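Progress Report to the Hullton Fund
Project: Repair and resale pilot for donated costume jewelry, Unmont
Reporting period: second half-year, ending August

1. Status

The pilot remains on schedule for intake, sorting and training. It is behind schedule for plating and for the online price list. Spending is within the approved budget, with one reallocation requested in section 6.

The work plan called for 900 donated pieces to be received, sorted and recorded by the end of the period. That target was met in the final week. Intake was uneven. Most donations came in through the two collection points at the Lollier shops, and the mail-in route produced less than the plan assumed. We propose to keep the mail-in route open through the next period at its present low cost and to stop advertising it.

2. Intake and sorting

Sorting follows the procedure set out in the first report. Each piece receives a record number, a material group, a condition grade and a decision code (sell, repair, strip for parts, recycle). The material groups were revised in this period. The original list separated pieces by intended use, so that a bangle and a finger ring of the same material were filed apart. This caused double handling at the cleaning stage, where material decides the method and use does not matter.

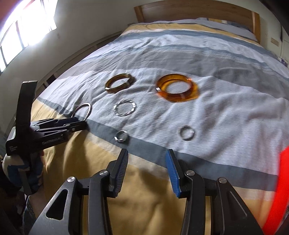
Material groups are now assigned before any other field is filled in. The change took effect at the start of the second quarter and has held up with one exception, the group for translucent plastics. A thick amber-orange bangle and a narrower olive-brown one, both see-through, can pass for the same material by eye, and a silver-colored bangle with a twisted surface beside them presents no such difficulty. Staff had been placing all translucent pieces in a single group and cleaning them with the mildest solution. That is safe but slow, and it leaves residue on cast resin. The Beneš laboratory has agreed to test a small batch of plastics in the next period – there is no charge for the first batch – and we will split the group once results are in. Until then the mild solution remains the rule for anything the light passes through.

Condition grading has been reduced from five grades to three. Agreement between graders was poor in the middle of the old scale, and the difference between the second and third grades had no effect on price. Existing records have been converted. The conversion was checked by sampling, and the errors found were limited to clip earrings, which had been graded as pairs by some graders and singly by others. They are now graded as pairs in all cases. A single clip earring goes directly to parts.

3. Repair

The repair bench operated on weekdays throughout the period. Clasp replacement and jump ring replacement account for most of the work. Stone resetting was limited to glass stones in open settings. Closed foil-backed settings are still declined, as the adhesive used on the first trial pieces yellowed within weeks.

Chains take a larger share of bench time than planned. Tangled chains arrive in bulk, often several to a bag, and untangling was not listed as a separate task in the work plan. We have added it as one. A chain that cannot be freed within 27 minutes is now coded for parts. The limit was set from the bench log, which shows that pieces taking longer than this rarely sold for enough to cover the time.

Plating is the main area of delay. The supplier named in the application withdrew from small orders, and the replacement supplier requires a minimum lot that we reach only every second month. As a result, 34 repaired pieces are complete except for plating and are being held. They have been left out of the output figures in this report and will be claimed in the next.

4. Resale

Sales at the Lollier shops were steady, with the usual rise toward the end of the week. Bangles and plain chains sold fastest. Brooches were slow in both shops. Prices for brooches were lowered once during the period and will not be lowered again before the winter season.

The main change on the sales side concerns chains sold with a pendant. These were first displayed as complete necklaces at one price. From the second quarter they were priced in two parts, with the buyer free to take either.

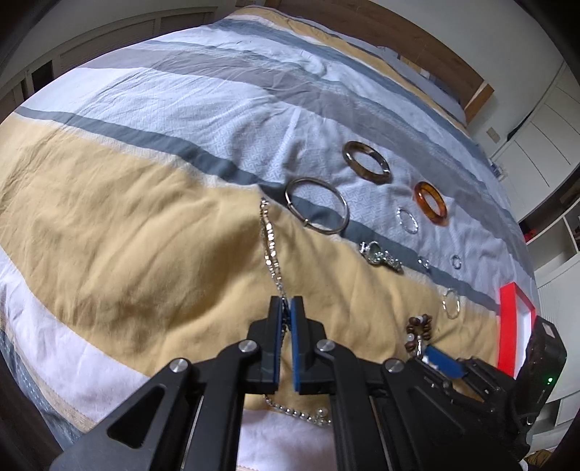 Unmont's shop staff reported that the two-part price was creating more questions than sales, and asked that it be dropped for anything under the middle price band. Customers assumed that the lower figure was the price of the whole necklace, the staff wrote, and the correction at the register was unwelcome on a busy Sunday. They also noted that pendants left over from such sales were difficult to place on another chain of the right weight.

We have accepted the first point. Two-part pricing now applies to the upper price band only. On the second point, leftover pendants are returned to the bench and matched during slack hours. The stock of unmatched pendants has stopped growing but has not yet fallen.

The online price list was due at mid-period and is not yet public. The record system exports prices correctly, but photographs and record numbers became separated when files were renamed, and a portion of the photographs must be taken again. The list will open with bangles and chains only. Other groups will follow as photographs are completed.

5. Training

Both bench courses planned for the period were held in full. The course content was unchanged, apart from a longer session on identifying base metals. A magnet test and a visual check for wear at the edges are now taught together, as either alone gave too many wrong results on plated brass. Course handouts have been updated and are available to the Fund on request.

6. Budget

The underspend on plating is expected to clear when held pieces are processed. Packaging is over its line because of the smaller boxes required for clip earrings. We request approval to move the unspent mail-in advertising amount to bench labor, to cover untangling. No increase in the total award is requested.

7. Next period

Priorities are the plastics tests with Beneš, release of the held pieces, and opening of the price list in its reduced form. A decision on whether to continue accepting brooches will be made after the winter season and reported separately. The revised task list and the bench log are attached as Annexes A and B.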